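Search the archive Search all lists Go

Subject: Re: Drying out boots without wrecking them
Date: 2026-09-22
List: Stidosard Walkers

Hello all,

Sorry it's taken me a few days to get to this, I've been up at Dadau with no signal and a very smoky stove. Quoting the bit I'm replying to:

> I got caught in the bog below Bastitz again and my boots were
> soaked right through to the insoles. I put them by the radiator
> overnight like I always do and now the sole is coming away at the
> toe on the left one. They're only two winters old! Is it the
> radiator or have I just bought rubbish? And has anybody managed to
> glue a sole back on so that it stayed on?

I'd put my money on the radiator, I'm afraid. I did exactly the same to a lovely pair years ago and I still feel a bit sick thinking about it. The glue between the sole and the upper really doesn't like being baked, and leather goes stiff as a board if you dry it too fast. So these days I do it the slow way, and my current pair have done the Mughal path (all 242 steps of it, up and down, usually in the rain) more times than I care to remember.

What I do when I get in, for what it's worth:

1. Laces right out, insoles out, tongue pulled as far forward as it'll go. I used to skip the laces because I couldn't be bothered threading them again, but it makes a big difference to how much air gets in.

2. Rinse the mud off under the cold tap. Bog mud especially — it's sour stuff and it does leather no good at all if you leave it on.

3. Stuff them with newspaper, loosely, and change it after an hour or so. Then change it again before bed. The first lot comes out sopping and does most of the work. Plain paper, please, I once used the glossy bit of a Sunday supplement and all it did was sit there.

4. Stand them on their sides somewhere airy but not warm. Mine live in the porch. If you've got a fan, point it at the openings and leave it on low.

5. If the sole is lifting at the toe, wait until everything is bone dry (days, not hours), clean out the gap with an old toothbrush, put in a flexible shoe glue and wrap a band round the front half of the shoe to hold it shut. Snug, not strangled. Leave it a full day longer than the tube tells you to.
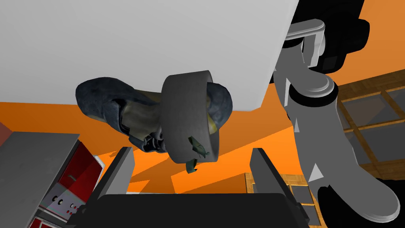 6. Wax or proof them last of all, when they're dry and the glue has had its time. Go easy on the wax around the join.

As for whether the glue lasts, mine held for one summer on the pair I cooked, which I thought was pretty good for a cheap tube! I wouldn't trust it on anything serious though. I'd keep the glued ones for the dog and the allotment and get the others resoled properly if the uppers are still sound. The repair place in Stidosard did mine in February and they came back better than new, but do ring first and ask whether your sort can be done, plenty of the lighter ones can't.

Oh, and whoever left a pair of green gaiters in the Bastitz hut, they're hanging on the nail behind the door. I'd have brought them down but my bag was full of wet socks.

See some of you on the next Dadau walk, I hope. I'll bring the flapjacks if somebody else does the flasks.

Cheers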